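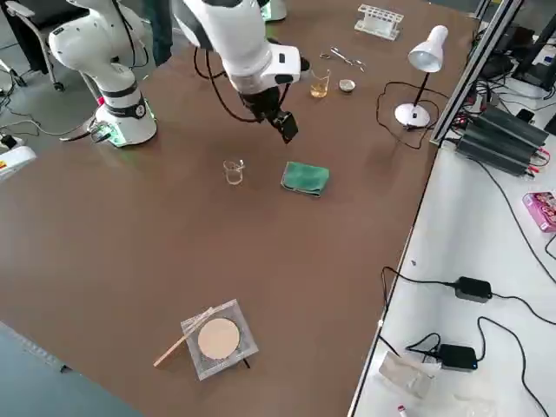

Achilleas Lambrakis

Teaching by demonstration is a way of giving a robot a task by having a person carry it out through the robot. The movements are recorded and later used to train a control program. It is also called programming by demonstration or learning from demonstration. Laboratory bench work is a common subject, as it involves small, breakable objects and a fixed order of steps.

Methods

Two methods are in general use. In hand guiding, also known as kinaesthetic teaching, the operator takes hold of the arm and moves it through the task while the motors offer little resistance. The joint angles are stored many times a second. Hand guiding needs no extra equipment, but the operator's hands and body may block the cameras, and moving two arms at once is tiring.

In remote control, or teleoperation, the operator works a separate device and the robot follows. The device may be a joystick, a handheld tracker or a smaller copy of the arm, called a leader. Fine work such as taking hold of glassware usually takes longer to learn this way, as most systems give the operator little sense of touch.

Cameras

A fixed camera records the whole table and the position of the arms. A second camera is often mounted at the wrist, where it turns with the gripper and sees the object at close range.
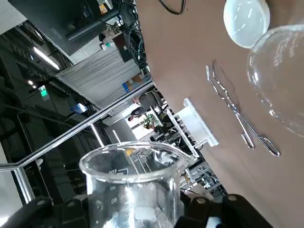 Wrist camera view of a glass beaker between the gripper fingers.

Clear glass is difficult for both. Its outline changes with the background, and depth sensors often read the surface behind it. Printed graduations can help in finding the side of a beaker.

Recording

One complete run of a task is called an episode. Objects are moved a little between episodes so that the program does not learn a single position. In the Nidstead bench trials, led by Tobiloba Babalola, an operator recorded 200 episodes of one beaker task in October. Of the 571 episodes held for all tasks, nine were removed for missing camera data.

See also: Hand guiding; Leader arm; Teleoperation

Last edited 17 Nov 2018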